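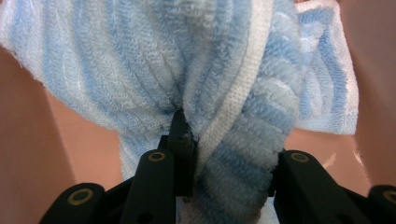 Speaker notes: What a Cruise Line Says in February

Regional travel marketing day, afternoon session, Mon 16 May
Slot is 5 minutes shorter than the program says. Skip anything marked SPARE if the panel before lunch runs over, and it will.

Slide 1 - title

Say hello. Wait for the people at the back who are still negotiating with the coffee urn.

I write email for cruise lines. I've written the sentence "your balcony awaits" more often than I've spoken to my neighbours. If you've ever been on a mailing list for a ship, I may have wished you a happy birthday. I meant it each time.

The talk is about the quiet months between someone paying a deposit and someone walking up a gangway, what we send them in that gap, and why most of it is rubbish. Mine included.

Slide 2 - the gap

Most travel marketing money goes on getting the booking. Ask any agency. There's a dashboard for it, there's a bell in some offices, and at one place I worked there was a cake.

After the booking there's a confirmation PDF and then silence, broken now and then by an attempt to sell the same person a second cruise before they've had the first.

Pause. Someone will laugh who does this for a living. Don't look at them.

Slide 3 - Starkari

Starkari is a small line, one ship, carries 360 passengers when full. Ran expedition trips and then drifted toward what the brochure calls "unhurried coastal voyages", meaning the same ship with better bread.

They came to me with a cancellation problem. People paid the deposit in winter, cooled off over the following months and dropped out just before the final balance. The head office theory was price. It's always price, because price is somebody else's department.

We asked for the call centre notes and got 804 of them, exported into one spreadsheet column with no line breaks. I read them over a long weekend. I don't recommend this but I do recommend having done it.

Slide 4 - what the notes said

Hardly a word about price. What people asked was:

Do I need a jacket for dinner.
Is there somewhere to wash a shirt.
My husband uses a cane, how steep is the ramp.
Will there be a kettle. (Kettles came up constantly. If you take one thing home today, it's the kettle.)
Who do I sit with.

Read the last one again, slower. Leave it on the screen.

People who ask who they'll sit with are picturing themselves on the ship and not liking the picture yet. And what did we send those people? A video of a whale.

Nice whale. I'd approved the whale.

Slide 5 - what we changed

We cut the pre-departure program from a sprawling thing with its own flow chart to 4 emails. Plain text, signed by the hotel manager on board, with a reply address that a person reads.

First one: how meals work and where you sit.
Second: what to pack, including what to leave at home.
Third: the ship itself, door widths, ramps, laundry, kettle.
Fourth: the morning you board, hour by hour, including the queue.

The brand team had views about the word "queue". They wanted "welcome experience". We went back and forth until the ship's own crew pointed out that passengers have eyes.

Slide 6 - result, such as it is

Cancellations before final balance went down that season. I'm not putting a chart up. The line also moved its payment date and changed one of its itineraries in the same stretch, so anyone who shows you a clean number for the emails alone is selling you a course.

What I'm comfortable claiming is that the replies changed. They got longer and friendlier. People wrote back to the hotel manager about their knees, their anniversaries, a sister who was coming along under protest. Some of the questions the call centre used to get stopped arriving. The kettle ones did. The seating ones became requests, which the dining room could do something with.

SPARE: the anniversary story. Couple write in to say it's their anniversary, automated system had already thanked them for the honeymoon booking. Same couple. Only tell it if the room's warm, it dies in a cold one.

Slide 7 - Marance, where it didn't work

Should be fair and do a failure.

Marance is bigger, several ships, a proper marketing department with a proper floor of its own. They'd heard about the Starkari emails at an event a lot like this one and wanted the same.

So we wrote them. Then legal added a paragraph at the bottom of each. Then loyalty wanted a points balance at the top. Then the excursions team asked for a small tile, just the one, and the spa heard there were tiles.

By launch the email about where you sit had a countdown clock in it. The reply address went to an inbox that answered with a case number. Signed, warmly, by a captain who had never seen it and was somewhere off Norway.

It performed exactly like the old program. I know this because the department sent me a congratulatory summary saying so.

Take a drink of water. Let them enjoy it, they've all got a spa tile somewhere.

Slide 8 - the part about language

I keep a list of words I've stopped using before departure. It's on the slide so I don't need to read it out, but do linger on "curated". A breakfast buffet has been curated by whoever reached the melon first.

The trouble with brochure words at this stage is that the person has already bought the brochure. They're past being tempted and well into being nervous. Temptation language to a nervous person sounds like you're hiding the lifeboats.

The test I use: read the email aloud in the voice of someone at the front desk. If you'd back away from that person, rewrite it.

Try it live with the one on screen. Read the "immerse yourself" line straight, no mugging. It does its own work.

Slide 9 - who should write it

Ideally somebody who has been asked the question in person. On Starkari that was the hotel manager, who wrote dreadful first drafts full of capital letters and was right about everything. My job was mostly taking out the capitals.

Arancibia, the agency that handles their advertising, were good about this. They could easily have insisted on one tone of voice across the lot. They read the drafts, changed one comma and went back to the whale, which is still running and still doing well where it belongs, up the front, in front of people who haven't booked yet.

Slide 10 - software, briefly

Someone will ask. We used Juvach to send them. Any tool will send 4 plain emails. If your vendor tells you plain emails need the premium tier, ask them to show you which part of the alphabet is extra.

The one feature worth fighting for is replies landing with a named human on a roster, with somebody covering their days off. It's a staffing line in a budget, so it has never once been demonstrated at a trade show.

Slide 11 - doing this on Monday

Small homework, for those who like homework.

Get your call notes, chat logs, whatever you've got. Read them yourself. Don't let a summary read them to you.

Write down the questions in the customer's words, with the spelling left in.

Put them beside whatever you send between deposit and departure. Cross out the ones you answer. There will be ink left in the pen.

Then pick the most embarrassing one and answer it in an email with no picture, no button and no points balance. Send it to a small group if your boss is jumpy. Bosses are often jumpy about text.

SPARE: hotels and rail. Same gap, shorter. For a hotel it's parking, always parking. For overnight trains it's whether the stranger in the other bunk will snore, and there you're on your own.

Slide 12 - questions

Likely ones:

Does this scale? To a point. Marance found the point. Have the roster answer ready.

What about younger passengers who don't read email? They read it when it tells them where to be at what time. They also ask about the kettle.

Did the honeymoon couple cancel? Only if the story's been told. No. They replied to the email to say it was the best laugh they'd had since the wedding.

Would you share the templates? Yes, leave a card on the table by the door. They won't help much without your own questions in them, but people like a template.

If there are no questions, go back to slide 4 and ask who in the room has ever dreaded a shared table. Put own hand up first.

Clicker goes back to the AV desk. Last year's is still in my other coat.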